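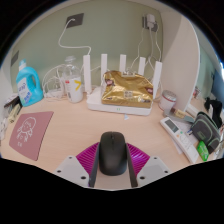
Handout 4: Care and Setup of the Hand-Held Gripper
Dirkeswood Technical Program, Automation Lab
Revised November 1, 2023

Scope

This handout covers the two-fingered hand-held gripper used in the desk exercises. Work on the fixed arms is covered in Handout 6. Read the section on finger alignment before signing out a tool.

1. Parts to be checked

Fingers. Both fingers must be free of cracks at the root. A finger that stays bent when the jaws are fully open is replaced, and its partner is replaced with it. Mixed pairs do not close square.

Ribbed pads. Wipe along the ridges with a damp cloth. Solvent hardens the material and is not to be used. Check for splits between ridges with the jaws open and again with them closed.

Mounting blocks. Tighten the screws by hand in two passes, left side first, then right. Do not use thread lock on the outer screws. Stripped holes are entered in the Lenddale log under code 223, and the tool is taken out of service.

2. Finger alignment

Close the jaws on the flat gauge from the Okonkwo kit. The tips should touch the gauge at the same moment. If one tip arrives first, loosen the block on that side, shift it outward, and retighten. Repeat until no light shows on either face. Record the jaw opening before and after.

3. Approach check

The check is done with a computer mouse on an ordinary desk. The desk is not cleared for it. Bring the open jaws down over the mouse so that one finger stands on each side. Stop before contact. Compare the two gaps by eye and correct the position of the hand, not the mouse. 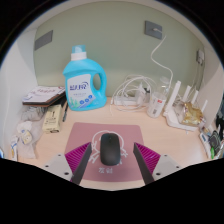
Fig. 2. Approach check, jaws open, one finger on each side of the mouse.

Close slowly until both fingers bear on the shell. Lift clear of the desk and hold still. The mouse should not turn between the fingers. If it turns, go back to Section 2. Slip without turning usually points to dirty contact faces.

The check is passed after 2 clean lifts in a row. A lift in which the tool touches any other object on the desk does not count.

4. Service interval

Inspect the pads every 139 closing cycles. Replace the fingers at 426 cycles, whatever their condition. The counts are kept on the Cistau sheet in the tool case. Tools that came back in April without a sheet are treated as due for replacement.

5. To hand in

Gauge readings, before and after
Pad condition, left and right
Number of lifts tried and number passed
Cycle count at sign-in

Reading for next session: Handout 5, Sections 1 to 3.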